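# 讲稿备注:Hetutent 手持夹爪套件试用

下午场,第 4 段,接在 Anisa Tarigan 后面。翻页器在讲台左侧。

**开场**

先说清楚立场:套件是我们自己买的,Sterach 没有赞助,讲稿也没给他们看过。今天讲的是买来之后怎么用、哪些地方值这个钱。

套件里有 2 把手持夹爪、腕带、充电座和一份采集软件的授权。操作的人一手一把,直接在真实的桌面上干活,不需要先架机械臂。

**任务**

我们选的任务是收拾零食:把散在桌上的小包装一件件夹起来,放进盒子。选它的理由很普通,包装袋又轻又滑,形状不固定,夹爪的毛病很快就会露出来。地点在普通住家,桌布、灯光都不换。
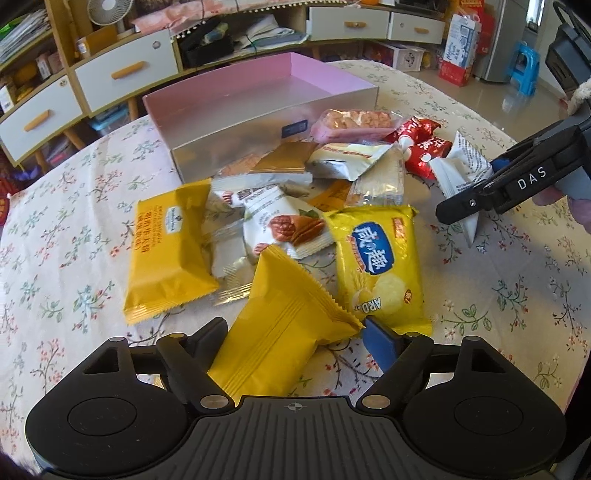
7 月一共录了 1734 段,操作员是 Theda Kröger 和 Songül Toprak。两个人都没有受过专门训练,看完说明书,练一个上午就开始录。

**好用的地方**

- 指垫的摩擦力够,光面的塑料包装也夹得住。
- 开合手感轻,连续录一个小时手不酸。(这里问一下台下有没有人用过别家的。)
- 换指垫只要拧螺丝,Songül 自己在现场就换好了。

**不好用的地方**

- 夹封边时容易打滑,要夹到袋身才稳。
- 两把夹爪靠得太近时,位姿会跳。软件会标红,但不会自动停录,得人工删。
- 说明书的中文版漏了校准一节,只能看英文版。已经反馈,Aliki Pappas 回信说下一版补上。
- 充电座一次只能充一把。

**价格和服务**

报价单放在备用页,有人问再翻。授权按年续,续费之前先问清楚导出格式,我们第一次导出时吃了亏。维修要寄回 Foston,来回两周,建议多备一套指垫。

**要不要买**

只做桌面上的小件,可以买。要拿重物或者带水的东西,我们没试过,不下结论。Bhupendra Awasthi 那边在试厨房任务,想了解的会后去找他。

提问留 4 分钟。如果超时,删掉价格那一段。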